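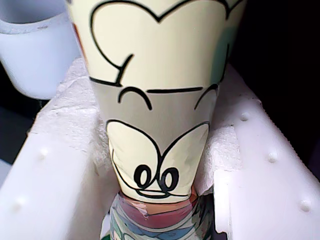
*Cartoon-print cup seated in a second cup, tissue on either side. Cup nesting, June batch.*

I'm going to argue for the boring demos. Again. Wrote most of this between batches so forgive the shape of it.

We have 2242 episodes in the Dredus set now. Cup nesting, cup un-nesting, cup into holder, cup out of holder. When I tell people that number they nod like it's a lot. Then they ask how many tasks, and I say 5, and the nodding stops.

Fine. But I'd take 5 tasks done with care over the Zomlow approach, which was every task anybody could think of, a handful of takes each, and a policy at the end that could sort of wave at everything. We tried training on that mix. Spent most of a month on it. It reached beautifully. Could not let go of a cup.

Letting go is the whole problem! Paper cups stick. They tilt. You open the fingers and the rim comes along for the ride, a little, and an operator who's done this all morning makes a tiny correction without knowing it. That correction is the data. Everything before it is commuting.

So what do we do with those clips? We trim them. The old Petrenko script chopped every episode the moment the gripper opened, to save disk. Disk! 268 episodes went through it before I looked. All of them end right at the part I wanted. I still have them, can't bring myself to delete, can't use them for much either.

Same goes for the ugly takes. Regrasps, pauses, the operator hovering for what feels like forever. The Fukon guidelines say toss anything with more than one grasp attempt. I think that's backwards. A learner that has only seen clean grasps has no idea where it is after a bad one. It's off the map. Show it the bad one and show it the way back, and label it properly so you can weigh it down later if it hurts.
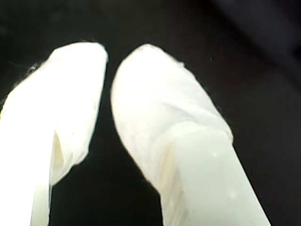

**How many takes should one operator do in a row?**

Fifteen, then swap. Past that the motions get fast and identical, and you're recording one person's habit over and over.

I know the counter-argument. Scale fixes it, just collect more, noise washes out. Maybe, if you have a warehouse and a few hundred arms. Most of us have a bench and an afternoon. At our size every sloppy rule about what gets kept shows up in the policy, you can practicaly point to it.

And the rules get written early, by whoever's in a hurry, before anyone has watched the footage. Then they just stay. I wrote two of ours. Both bad. One of them I only caught when a new operator asked why we reset the cups to the same spot every time and I didn't have an answer, other than that the first sheet said so.

We move them now. Different spot each take, different lean. Slower, and the operators complain, wich is fair.

Next batch starts at 3 pm. Keeping the ends on this time.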